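Call for participants: travel survey, Nunau coast

Tretley is looking for 200 people who stayed at least two nights in Nunau since December. We want to hear about hotels, buses and how safe you felt after dark.
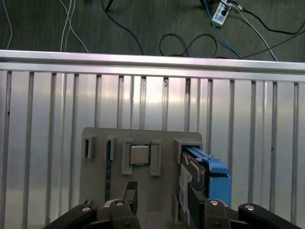

Vol. 8, p. 14

The survey takes one evening – by phone or online. Couples may apply together but must answer separately. 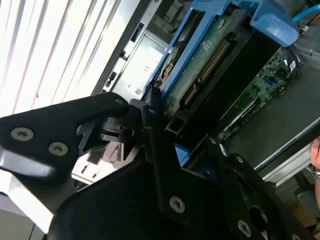
Day visitors and cruise passengers are not eligible this time. Each person who finishes gets a $100 Sayce hotel voucher.

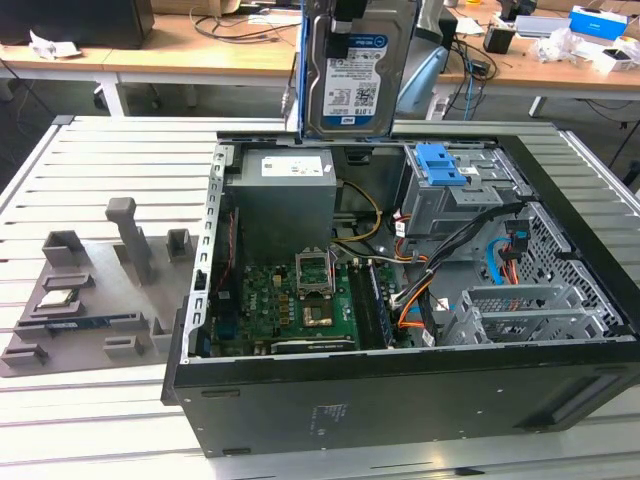

How to apply

Write to Keabetswe Dlamini at Tretley with your travel dates and the name of your hotel.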